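The case for eating lunch at the same time

In the town where I grew up, the shops closed at half past twelve and the street became quiet. You could not buy a nail or a stamp. My father walked home, my sister and I walked home from school, and at the table there was soup. We did not choose this. It was the hour, and everybody we knew followed it.

I have lived in Grutlow for eleven years now and I like it very much. But I have never got used to the way people here eat in the middle of the day. They eat alone, at a desk, at any time between eleven and three, and they keep reading while they do it. When I started my first job here I asked a colleague when lunch was. She looked at me kindly and said, "Whenever you like." She meant it as a gift. I think it took something away from me.
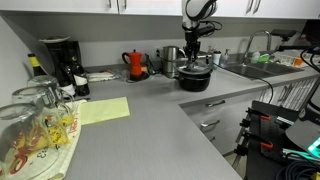 Jaqueline Cervantes
Contributing writer

My opinion is simple, and I know it is not fashionable. A workplace should have a fixed hour for lunch, the same for all, and during this hour no work should be possible. I do not say people must sit together. I say only that they should be free together.

The difference is bigger than it sounds. If I take my break at one o'clock and my manager takes hers at two, then at one she can send me a message, and at two I can send one to her. Each of us has a break on paper. In practice, each of us eats with one eye on the screen. A break which belongs to one person can be interrupted by every other person. When the whole office stops, there is no one left to interrupt.

I saw this work at Drikix, a printing firm on the east side of town, where I did translations for almost two years. They had 106 employees and one long table, with benches that were not comfortable. At a quarter to one the machines stopped. The owner came down and ate from the same pot as the apprentices. The food was ordinary: lentils, potatoes, a soup with too much pepper. Nobody made speeches about community. They talked about football and about their knees. But when there was a problem with an order, and there were many, people knew whom to ask, and they knew if that person had slept badly.

Then the firm was sold and the new managers introduced flexible breaks. The table stayed for some months. In June of that year I went in to deliver a text and found three people sitting at it, far from each other, each with a sandwich.

I must be fair to the other side. My friend Colette Leblanc read a first version of this essay and disagreed with most of it. She has two small children, and she uses her lunch break to collect the younger one from the nursery. If her office told her that she must stop at half past twelve and start again at half past one, she would have to change nursery or change job. "Your soup had somebody at home cooking it," she said to me, and she was right. It was my mother, who did not sit down until we had all been served.

I have thought about this remark for several weeks. The old common lunch was paid for by women who had no lunch hour at all. I don't want that back.

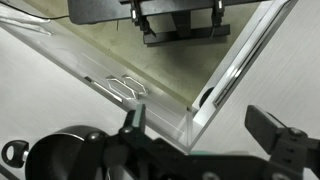 Still, I do not believe that the only choice is between my mother's kitchen and the sandwich at the desk. Colette's problem is a problem of nursery hours, and of the distance between the nursery and the office. We ask her to solve it alone, with her own break, and then we call it flexibility. If the school, the nursery and the office kept the same hour, she would not be running across town in the middle of the day. She might even eat.

There is also the question of money. A cooked meal in a canteen costs more than nothing, and nothing is what most firms now spend. I accept this. But firms pay for many things that bring people together much less well. My last employer sent us once a year to a hotel in Hasusau for two days of team exercises, where we built towers out of paper. I would have given both days for a warm plate and forty minutes of silence from my telephone.

What I would like to see first is small. Let one office in Grutlow try it for a season. Close the inbox for one hour, the same hour for everyone, and leave people like Colette free to arrange it differently if they need to. No new kitchen is necessary. A table is useful, and a pot, and somebody who is paid properly to fill it.

My father is retired now and lives alone. He still eats at half past twelve. I sometimes telephone him at that time by mistake, and he does not answer.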